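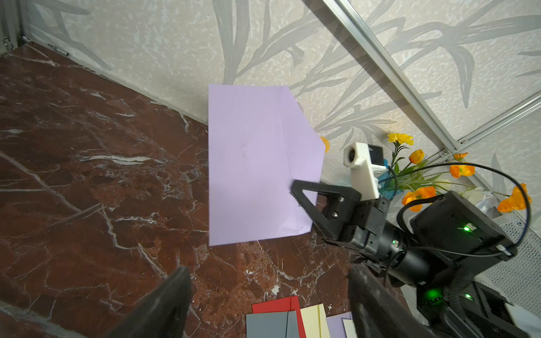 Lavender sheet in the gripper, corner bent back.

2023-12-03
Paranormal romance shelf, blurb tagging, second pass. Worked from the Oltelard list export: 1,369 titles, of which 695 are marked as series entries. Mwangi Shemweta did the first pass in October and left the "established couple" tag undefined. I have been applying it where the leads are already together on page one, whatever happens to them later.

Problem: Irnard book 2 is listed as a standalone. The blurb mentions a bonding ceremony from book 1, so a reader starting there gets the ending spoiled. Changed to series, position 2. Usalex has the same fault in the novella, which sits between two full novels and has no position number. Left blank for now.

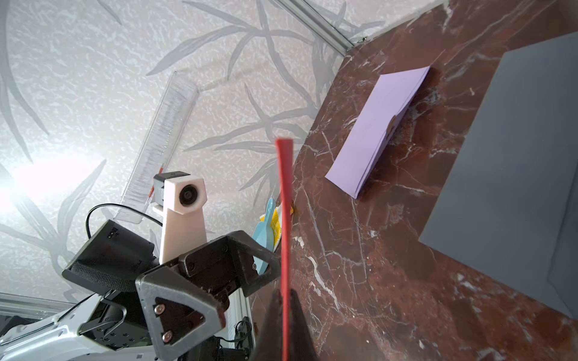
Shifter subgenre tags are still inconsistent. Wolf and "canid, other" overlap in nearly 90 records. Merged them on a copy only. The Ekinci trilogy needs reading before it goes anywhere, as the blurb calls the hero a detective and the sample chapter has him as a coroner. Tagged mystery, colour code unchanged.

To do: ask Mwangi whether wedding plots get their own tag or stay under established couple. Recheck Irnard against the print edition. Export the merged copy, compare totals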